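The one-pot kitchen, tested by a person who has four burners

7th October

I have been reading small-kitchen advice again. The latest round says you can give up your stove, more or less, if you own one of those electric hot pots with a steel bowl sitting in a plastic-looking base. Rice in it, noodles in it, soup in it, buns on the steaming tray. One writer claimed it had replaced 7 pans. I'd like to see those pans. I suspect three of them were lids.

My own kitchen in Ulthorpe has a stove I don't much like and a cabinet I can't close, so I'm the target customer whether I care to be or not. The shop on Sandoval Street had a pot like this for $52 and I stood in front of it for longer than I'd admit to my family.

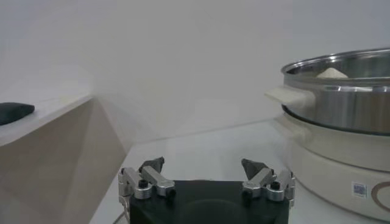 Is an electric pot any good if you already own a stove?

It depends on how often you steam things. For boiling water or heating soup I'd stick with the stove and a saucepan. For buns, dumplings and leftover rice, a pot that lives on the table and comes with its own tray has a case, though a weaker one than the advice columns make out.

What bothers me is the storage math. You are told the thing saves space, and then you find out about the tray, the lid, the cord, the spare tray for the second layer, and the little measuring cup that goes missing by November. My bamboo steamer from Adetlow stacks flat and cost less than dinner. It also grew mold once, so I won't push that argument too far.

The other claim is that steaming this way is "hands-off." I read a recipe on the Hurkon forum with 317 comments under it, most of them from people whose buns had collapsed, gone yellow or stuck to the metal. Half the replies said to line the tray with paper. The other half said never to do that. I tried both and couldn't tell the difference, except that paper is one more thing to buy.
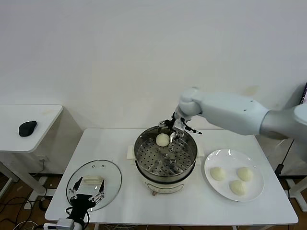

Counter space is where I really part ways with the fans. They measure the footprint of the pot and stop there, as if the food stayed in it. Steaming takes up a whole table. There's the pot in the middle, a plate next to it for the buns, and a glass lid that has to lie down flat somewhere on the other side, and by then you have used the spot where you meant to eat. My table fits 4 people if they like each other, and that's without a cooker on it.

I haven't bought one. I did clear out the cabinet, which now closes if you lean on it, and I threw away two pans with no handles. If the price drops I'll probably go back and stand in front of it again.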